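Muda Creek greenway: has anyone seen the survey results yet?
Forum > Neighborhoods > Parks, trees and green space

fernwhistle
Started 23rd August

The summary of the street tree and pocket park survey is up at the Lutska library, on the big board by the returns desk! I stood there reading it for so long that my ice cream went everywhere. They handed out 500 questionnaires in May and got 112 back, and I think that's pretty great for something that took half an hour to fill in.

The part I loved most: people were asked to name the closest bit of nature they visit, and loads of them didn't name a park at all. They named the strip behind the Norketden bus depot, or the bank along Muda Creek, or one particular mulberry on Ferraro Street (which got its own line in the table!!). I've walked past that tree for years and had no idea it had fans.

Anyone else fill it in? What did you put?

---

depot_dan

I put the depot strip! It's mostly goldenrod and whatever blew in, but there are goldfinches on it every morning when I'm waiting for the early bus. Thrilled to see it on a board in a library.

---

quillback

Glad people are enjoying it, but I'd go easy on "pretty great." 112 out of 500 is under a quarter. The people who send back a half-hour form about trees are the people who already like trees. If the city uses this to decide where planting money goes, the blocks that didn't answer get nothing again.

---

fernwhistle

Fair point, and the board does say so in the small print, that the east side of the creek is thin on answers. I still think it's more than we knew in April! Before this all we had was the tree map, and that only tells you where the trunks are.

---

quillback

The tree map at least covers every block, though. I'd sooner they planted by shade. East of the creek you can walk from the laundromat to the school without any at all.

---

mossandmortar

Can you two please both come to the next planting day, because you are both right and I need people with shovels.

My two cents on the form: question 2 was badly put. "How natural does your surroundings feel?" on a scale, with no hint about whether a mowed lawn counts. My neighbor gave our block top marks because of her window boxes. I gave it nearly bottom marks, and we share a fence.

---

saltgrass_sue

Oh I like that they left it open! My grandmother would have said window boxes are nature and a swamp is a nuisance. If the point is how people see it, then the muddle is the result. I'd be more worried if everybody agreed.

I've been sitting out by the creek a lot this summer with my mending, an old blanket spread out and whatever fabric I'm cutting up, and I see so many more people down there than I used to. Kids with nets, a man who plays the clarinet (badly, sweetly), the heron. None of that fits in a scale.
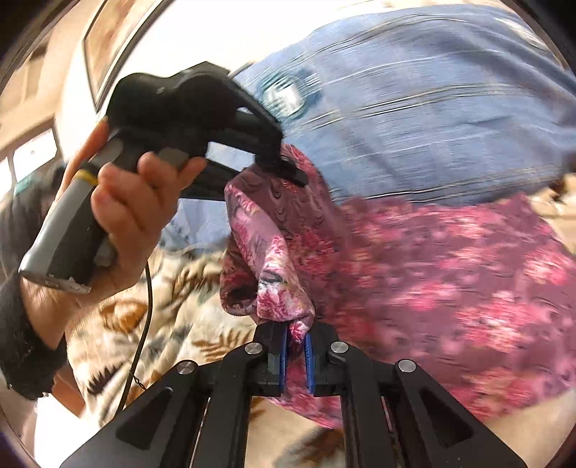

The pink floral, with the blue stripe and the leafy blanket

Anyway, I wrote all over the margins of my form. I hope somebody read them.

---

depot_dan

They did! There's a section of margin comments at the bottom of the board, without names. One says "more benches, facing the water, NOT the parking lot." Was that you?

---

saltgrass_sue

That was absolutely me. And I stand by the capitals.

---

quillback

Benches I can agree on. But the heron is a good example of my problem. It stands on the Lutska side, where there's a path and a railing. Get across to the other bank and it's bramble right up to the back fences. People there live just as close to the creek and can't get to it, so of course they don't fill in a form about visiting it.

---

mossandmortar

Now THAT should be on the board. Distance on the map versus whether you can get through. The old gate behind Ferraro Street used to open and it's been chained as long as I've lived here.

---

newt_on_norketden

East-sider here, hello! I never got a form. Would have loved one. We do have nature, by the way, it's just in the alleys. There's a fig coming out of a wall by the tire shop that fruits better than anything I've ever planted on purpose, and bats at dusk over the school lot. My kids lie on the hood of the car to watch them.

I'm less bothered than quillback about shade, more about the creek. Open the gate and you'd get a lot of us down there by next summer.

---

fernwhistle

Bats! I'm so jealous. I asked at the desk this morning and they still have a stack of blank forms. They'll take late ones for the follow-up, and there's no rule about where you live as long as you put your cross street. I grabbed a handful. Newt, could I drop some off somewhere on your side?

---

newt_on_norketden

The laundromat has a corkboard and a table. I'll tape a pen to it.

---

quillback

I'll take a batch for the blocks behind the school. I still think question 2 is junk, but I'd rather have junk from both banks than one.

---

mossandmortar

Write "window boxes: yes or no?" next to it and let people sort it out themselves.

---

depot_dan

Does the fig by the tire shop belong to anyone? Asking because I make jam.

---

newt_on_norketden

It belongs to the wall. Bring a ladder and save me a jar!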